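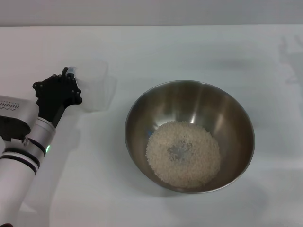
Gripper, clear plastic cup and the rice bowl on the white table.

Setting up the rice cell at Tromden, start to finish

I've now rebuilt the rice cell four times, twice because we moved rooms and twice because I was an idiot, and each time I've sworn I'd write the steps down. So I finally have! If you've got an arm on a white table, a bowl of rice and a plastic cup, and you'd like one to scoop the other without half of it ending up on the floor, this should save you a good few afternoons.

I'm assuming the arm is already bolted down and talks to its controller. If it isn't, do that first and come back with a cup of tea.

Before you touch anything

Power the arm up and leave it sitting at its home pose for a quarter of an hour. Ours is always a tiny bit off first thing in the morning and I'd rather teach positions on a warm arm than teach them twice. While it's warming up, wipe the table down with a barely damp cloth, then a dry one. Rice dust is sneaky stuff. It gets under the feet of anything you put down and then your bowl skates about when the cup nudges it.

Check the emergency stop while you're at it. Press it, see that the arm drops out, release it, reset. I do this every single morning and Razia Tarar, who had the cell before me, did it after lunch as well.

Placing the bowl

The bowl wants to go somewhere the arm can get to with its elbow nicely bent. If the arm is nearly straight when the cup is at the far side of the bowl, you'll get jerky little moves just where you want smooth ones. On our table the centre of the bowl ends up 598 mm from the middle of the base, and I've got that written in pencil on the inside cover of the cell notebook.

Put the bowl down, jog the arm over it with the gripper empty, and move slowly round the rim in a circle, well clear of the metal. What you're looking for is any spot where the wrist has to flip over to keep going. If it flips, shift the bowl a couple of centimetres towards the base and try again. Keep going until you get all the way round without any drama.

Then mark it. I use three short bits of low-tack tape under the bowl, tucked right in so they don't show from above. A full ring of tape looks smarter but it's a pain to peel off and it leaves a sticky line that collects, yes, more rice dust.

Filling it

Weigh the rice in. We use 400 grams for ordinary running, dry and uncooked, plain long grain from whatever shop is nearest. I weigh it on the little Akbari scale by the door and write the number down, then weigh it again at the end of the day so I know how much has wandered off.

Give the bowl a gentle shake to level it. After a while the arm will dig itself a hollow in the middle and push the rice out to the sides, and then the cup comes up nearly empty even though there's loads of rice in there. You can either level it by hand between runs or teach a few scooping points away from the middle. I do both, being lazy in some ways and fussy in others.

Getting the grip right

Now the fiddly bit, and the one I got wrong the longest. A clear plastic cup is thin and bendy. Too much force and the sides fold in, so the rim goes oval and it scoops badly. Too little and the cup twists in the fingers as soon as it meets the rice.

Start with the force as low as your gripper lets you go. Hold the cup up by hand between the fingers, close them, and take your hand away (slowly, ready to catch). Then give the bottom of the cup a little push sideways with one finger. If it swings, go up a notch and try again. When it stays put, look straight down on the rim, and if it's still round, stop there and save that setting under its own name. 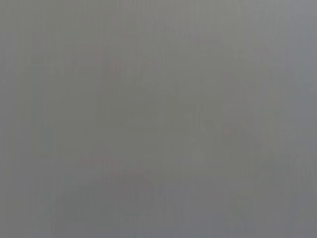
Save it somewhere sensible, too. I once had the good grip setting stored as "test2" for three months, and then Orlando Londoño tidied up the controller and off it went. In the Huridine software you can lock a named setting so it can't be deleted by accident, and I now lock everything like a nervous shopkeeper.

If your cup slips even with the rim starting to squash, don't keep adding force. Look at the pads. Ours are the soft Hustent ones, and when they go shiny they've had it. Wash them in warm water with a drop of washing-up liquid and let them dry completely before you decide they're finished, as half the time they're only coated in starch. The last set I took off had done 1,754 scoops, which I thought was pretty good going for two bits of rubbery stuff.

Teaching the scoop

You want five points to start with, and you can make it cleverer later.

1. Ready. Cup upright, off to the side of the bowl and a bit above it.
2. Over. Cup above the near half of the rice, tipped forward.
3. In. Lower edge of the rim just into the rice.
4. Through. Same depth, moved across, with the cup starting to tip back.
5. Up. Cup level again and lifted straight out, well clear of the rim.

Teach point 3 with the bowl empty first. Bring the cup down until you can just slide a sheet of card between it and the metal, and write that height down. That's your floor, and no taught point goes below it, ever. Then put the rice back and set your real scooping height above it. It's dull but it's much less dull than sweeping up a cracked cup.

Run it at a tenth of full speed with your hand on the stop button. Then a quarter. I never go above half on the way through the rice, and I slow it down again for point 5, where most of the spilling happens. If grains keep pattering down as the cup comes up, the cup is probably levelling out too late. Move point 4 back a touch and try again before you start fiddling with anything else.

Cables and the wrist

Once the scoop runs nicely, watch one whole cycle with your eyes on the cable and nothing else. It should move with the wrist and never go tight. If it tugs, undo the nearest strap and give it a bit more slack, then watch another cycle. I like a loop big enough to get my hand through.

Every month or so, nip up the bolts along the gripper. Go gently, with the small hex key, and just feel for any that turn. A dab of paint pen across each head makes a loose one easy to spot next time. Blow the finger joints out with a hand blower too, the rubber bulb sort. I wouldn't use a compressor near it, because all that does is drive the dust deeper in.

End of day

Send the arm to its home pose, take the cup out by hand and put it away clean. Tip the rice into its tub, weigh it, lid on. Wipe the bowl dry. Copy the day's program to the backup folder, and if you've changed a point, say which one in the notebook and why. Future you will be so grateful, and so will whoever has the cell next.

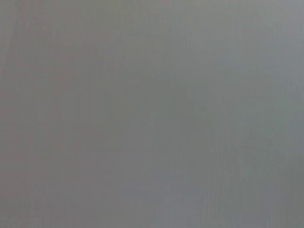
How often should I swap the rice for fresh?

We change ours once a fortnight, or sooner if the bowl looks cloudy when you wipe it out. Old rice breaks up into little bits and gets dustier, so the pads need washing more often as well. Sieving it through a kitchen sieve will buy you a few extra days if you've run out.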